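Work Placement Report, Module 4
Who teaches the machine? Automation and kitchen staff at Tannous
Submitted by Cameron Tuhiwai
Supervisor: Begoñe Echevarría
May 7, 2020

1. Background

Tannous does contract catering, main site is in Tilurgate. They want an automated line for the dishroom and the small sorting jobs next to it. Racks, sponges, lids, cutlery trays. The supplier is Hetitz. The control software is called Vudico and everybody on site just calls the whole project Vudico, so I do too.

My question was simple. What happens to the people doing the work now. I had read a lot about jobs lost and not much about the time before that, when the old staff and the new system are both there and the staff are the ones showing it how.

16 people from the dishroom were asked if they wanted to train as demonstrators. Same hourly pay. I interviewed four of them plus the shift lead, Montri Hemmin.

2. What the demonstrators do

They do small tasks at a table, holding a gripper in each hand. The movement gets recorded, later it is used to train the arms. One task, one recording, reset, again. The first tasks are very easy on purpose.

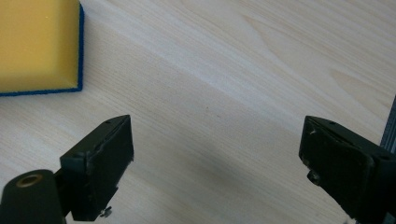 Most people said the first morning was the hardest. You want to use your fingers and you can't. Paora Donnelly has worked in the dishroom for years and told me he felt clumsy for the first time since he was a kid. "I can stack a full rack without looking. With these I had to think about picking up a sponge." He got faster but he said the thinking never completly went away.

The task I saw the most of was sponge and rack. Sponge starts on the table, ends up in the rack. Then the other way round. The start position is supposed to be different every time and people forget this. Montri checks for it because a batch with the sponge always in one spot gets thrown out.

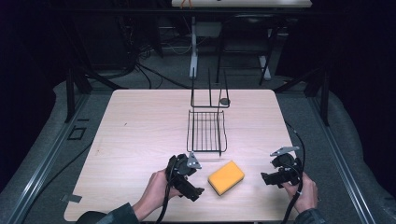
Fig. 1. Sponge and wire rack on the task table, one gripper in each hand.

3. Numbers

By the end of my placement the group had 1,738 recordings. 933 were accepted. The rest were rejected or still waiting for review, I could not get the split (asked twice). One person's best day was 239 and he did not want his name next to it, he thinks it will turn into the target.

That worry came up in every interview. In the old dishroom no one counted racks per person. Now each recording has a name and a time on it. Montri says the counts are only for Hetitz, for planning. I believe him but I also think the staff are right to ask, there is nothing in writing.

4. What changes for people

Physical side: better, mostly. Less heat and less lifting. Two people said their backs were better. But new complaints, sore wrists and thumbs, also the cables getting in the way when you turn.
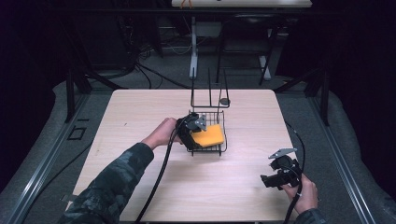
Social side: worse. In the dishroom you talk the whole shift. At the table it is one person, one task, and you tend to go quiet when you concentrate. Panagiotis Balaskas asked to go back to the dishroom two days a week for this reason and got it. I think this was the best decision I saw in the whole placement and it cost nothing.

Skill side: mixed. The staff know things the engineers don't. Example, a rack gets loaded from the back so the front stays open. This was not in the instructions from Hetitz. Paora did it that way without being told and after that it was added. Nobody wrote down that it came from him. He laughed about it, but he brought it up again later in the same interview.

5. Breaks and pacing

There was no break rule at the start. People stopped when they were tired, which meant late. Now there is a pause after each batch, the grippers go on hold and whoever is next takes over. Rejected recordings went down after this according to Montri. I have no figures to back it up.
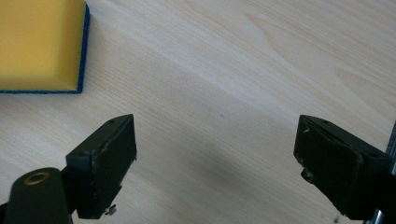 Fig. 2. Gripper fingers open over the table, sponge to the left.

6. Limits of this report

Five interviews is not many. All with people who said yes to the training, I did not get to talk to anyone who said no and that is a real hole. Also the arms are not due on site until July so everthing here is about the time before they come.

7. Suggestions

- Put in writing what the counts are for and who can see them.
- Keep the mixed schedule (table / dishroom) and offer it to the whole group.
- Log staff ideas with a name next to them.
- Wrist check for anyone on the table more than half their hours.
- Tell people now what happens to their jobs after July. Every person I interviewed asked me this and I did not have an answer for them.

Interview notes are in Appendix A, consent forms with Begoñe Echevarría.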